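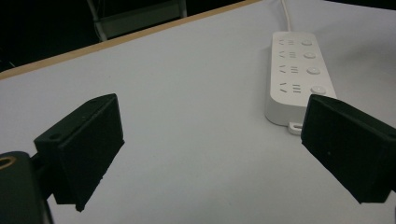

Une soirée pour apprendre à réduire sa facture d'électricité

Rechercher sur le site OK

Publié le 18/10/2021

Les habitants de Skistow étaient venus nombreux à la salle communale pour la première soirée « Veilles et petites dépenses », proposée par l'association Ilano. Il a même fallu rapporter des chaises de la pièce voisine, et l'on s'est serré avec bonne humeur (le gâteau aux noix y était sans doute pour quelque chose !). Pendant près de deux heures, on a parlé de box internet, de chargeurs oubliés et de vieux téléviseurs, chacun y allant de son anecdote et, parfois, de sa facture sortie du sac.

L'association suit depuis avril 75 foyers de la commune, qui relèvent leur compteur chaque mois et échangent leurs astuces. Le ménage le plus assidu annonce 229 kWh de moins sur la période, et il a été chaleureusement applaudi.

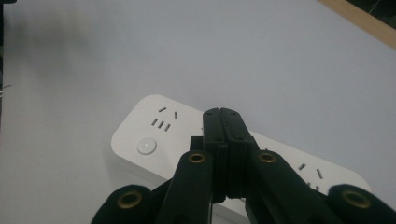 Faut-il tout éteindre le soir ?
Tout ce qui ne sert pas la nuit peut l'être, en laissant bien sûr branchés le réfrigérateur, le congélateur et les appareils médicaux.

Les prochains ateliers se tiendront en petits groupes, pour que chacun ait le temps de poser ses questions, et l'on pourra y emprunter un wattmètre pendant 7 jours. La participation est gratuite, mais les places sont limitées à 30 et il vaut mieux s'inscrire sans trop tarder à l'accueil de la mairie.

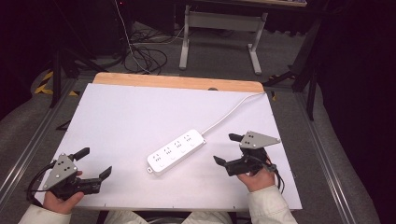
Une multiprise blanche, posée sur la table.

Partager 12 partages Commentaires (4)
Recevez chaque semaine les nouvelles de Skistow : inscrivez-vous à notre lettre d'information.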